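Reviews > Home & Shop Automation

Trikar Picking Arm: Can It Do Chores Yet?

I run stock for a small snack shop and wanted to know if an arm could take over restocking, or at least the kitchen cupboard at home. Bindeck rented us the Trikar for 40 days. Setup took one afternoon with help from Lizeth Villanueva.

Boxes and cans are fine. I logged 100 box picks and it dropped none. Soft packaging is where the money goes. 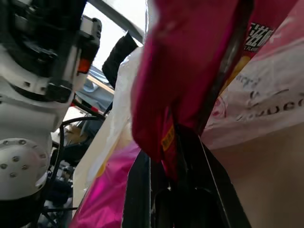

Speed is the second problem. Fredy Cusi can fill a shelf before the arm has finished its first row. Bags slow it down most. A glossy crimson one, wrinkled and narrowing toward the bottom, with other packages close on both sides, gives the black fingers very little flat surface to work with. Out of 100 bags it placed 34 without help.

Dishes and laundry I would not try. The rental came to $3861. For boxes, maybe. For bags, keep doing it by hand. I will test it again in October after the software update.

We use cookies to improve your visit. Accept | Settings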